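Werkotham Residents' Forum: council's water testing claims do not add up

For immediate release
2 March 2019

The Werkotham Residents' Forum is asking the council and its contractor, Pevano, to publish the full results of January's tap water survey. So far the public has been given a two-page summary and a promise that there is nothing to worry about. We would like to be able to judge that for ourselves.

According to the summary, 1,294 homes were invited to take part and 600 samples were accepted. It does not say which streets they came from, how long the taps were run first, or why the rest were left out. Seventeen samples are listed as "repeat advised". We have not been able to find out whether anyone repeated them.

Pevano says its new Trista reporting system makes the process "fully transparent". Members who tried the Trista website last week found a postcode box, a green tick and a telephone number that rings out. A green tick is not a lead reading.
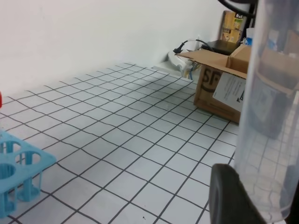
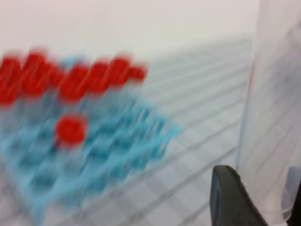
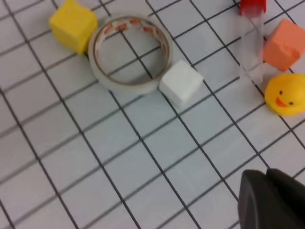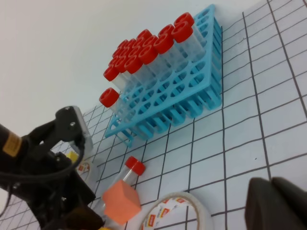
Racks, red-capped tubes and tape on the bench.

"We are told the science is sound, and perhaps it is," said Nikola Spahić, who chairs the Forum. "But I have asked for the figures for my own road three times and been sent the same leaflet three times. If the numbers are good, it is hard to see what is stopping them from being printed."

The Forum also questions the plan to put off replacing the old supply pipes on the Rätsep estate, where 142 households still share pipework laid before most of the tenants were born. The summary calls the estate "low priority" and gives no reading to back that up. Residents there have complained of cloudy water and a metallic taste since before the survey - complaints which the summary leaves out altogether.

We are asking for:
The results street by street, with names and house numbers removed
The instructions given to households before they filled their bottles
A date for any repeat tests
A written reason for the delay on the Rätsep estate

The council has offered a drop-in session with display boards. Members will go along, though we have been to drop-in sessions before and came away with pens.

Residents who took part in the survey and have had no reply can write to the Forum, giving their street and the date of their sample if they still have the slip.

ENDS

Press contact: Nikola Spahić, Werkotham Residents' Forum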